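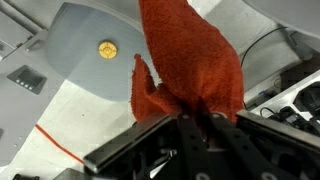 Minja place search logs, README

Hi! I'm Simão, and I put this little set together while trying to work out why our map search kept sending people to the wrong town. Type "bakery" into Minja while standing in Laltdale and you'd get Flaven, across the river. Every single time!

There are 1435 queries in here, typed by 11 testers (thanks, all of you, especially the one who only searched for noodles). 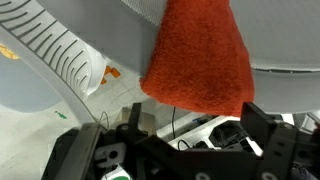
Each row has the query, the town the person was in, the top result and a yes/no for whether it was the right place. Tien-fu Chiu did the yes/no column by hand, and I went over the ones he wasn't sure of.

Files are tab-separated, UTF-8. There are 2 of them, queries.tsv and places.tsv, joined on place_id. 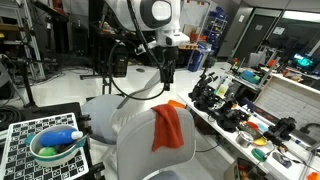 Known problems: Reren is spelled 3 different ways in places.tsv, and I haven't merged them yet. Blank town means the tester had location turned off. Version date is February 14, 2025. If you find a bad row, open an issue and paste the row number in.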